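Guides / Small robot cells / Safe working practice

Setting up safe working rules for a benchtop pick-and-place arm

Small servo-driven arms are often treated as exempt from the rules that apply to a full-sized industrial cell. The forces are lower, but the hazards are of the same kind: pinching at the fingers, trapping between links, unexpected start-up and cables pulled into a joint. The procedure below was written by Thaís Barros for the benches at Faner and can be adapted to any light arm handling small parts on an open table.

1. Define the working envelope

Move the arm by hand, unpowered, to its furthest reach in each direction. Mark the outline on the table with tape, then add a margin of 50 mm. Nothing that is not part of the task stays inside the line, including mugs, tools and notebooks. If the arm can reach past the edge of the table, restrict the base joint in software and confirm the limit at low speed before relying on it.

2. Route and check the cables

Servo wires that run along a moving link need enough slack for full travel and no more. Drive each joint to both ends of its range and watch the wires at every pivot. A cable that crosses the table must lie outside the path of the fingers for every programmed move – check this again whenever the pick position changes. Replace any wire with worn insulation. Do not tape over it.

3. Set the speed

Use the lowest speed setting for all teaching and for the first 3 runs of any new program. Raise it in steps, with one complete cycle at each step. Speed at the gripper depends on how far the arm is extended, so test with the part at its furthest position as well as its nearest.

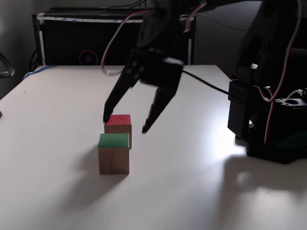
Approach moves deserve separate treatment. Program a waypoint above the part, open the gripper there, and descend vertically at reduced speed. Where parts sit close together, check the clearance for both fingers before the descent, with the gripper at its full opening. If the clearance is less than 6 mm on either side, change the gripper angle or the order of picking. Set the lowest permitted height so that the fingertips cannot be driven into the table surface.

4. Fit and test the stop

The stop control must cut power to the servos. A pause command sent from the control software does not meet this requirement. Mount it outside the taped line, within reach of the operator's normal position. An unpowered arm may drop, so test the stop with the arm raised and note where it comes to rest. Keep hands clear of that area at all times.

5. Record and hand over

The log sheet for each bench lists the program name, the speed setting, the result of the stop test and the operator's initials. Odair Teixeira keeps the master copies. A stop test is valid for 8 hours of running and is repeated after any change to the wiring, the gripper or the power supply.

Before reaching inside the line for any reason, remove servo power and wait until the arm has settled. This applies to straightening a part as much as to repairs.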